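Planning a second gripper station – what would you buy first?

amaral_anselmo
We got the OK in March to plan a second station at Alach and I'm way too excited. The budget is tight, so I want to spend it where it counts. We do mixed handling, stiff stuff and soft stuff. Wooden handle in the fingers:

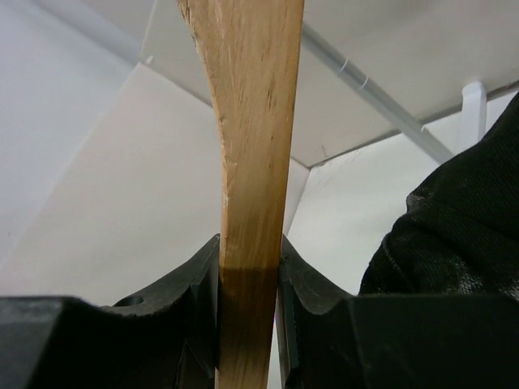

Wooden handle, black fingers, knit- or woven-looking fabric off to the right.

I'm leaning toward a second full gripper from Stivport, quoted at 600 with spare fingers at 100 a set. Thoughts?

plekia_fan
Congrats! I'd skip the full gripper though. Get 3 sets of fingers and put the rest into lighting. Fingers wear, housings last forever.

amaral_anselmo
Fingers wear, sure, but with one gripper the whole station stops every time we swap. Cloth is the part I love working on, and it's what I'd give the new unit first.

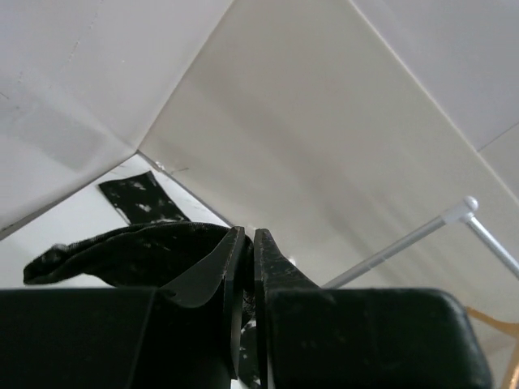
So the new one would do dark fabric all day and the old one could stay on handles. Two jobs going at once – I can't wait.

stiv_or_bust
Disagree with plekia_fan, lighting can come later. Ask about lead time before you sign anything. Ours at Assunção took 6 weeks.

plekia_fan
6 weeks is my point! Fingers you can keep in a drawer.

amaral_anselmo
OK, one gripper plus one spare set, so 700. Does anybody know if they bundle the cables?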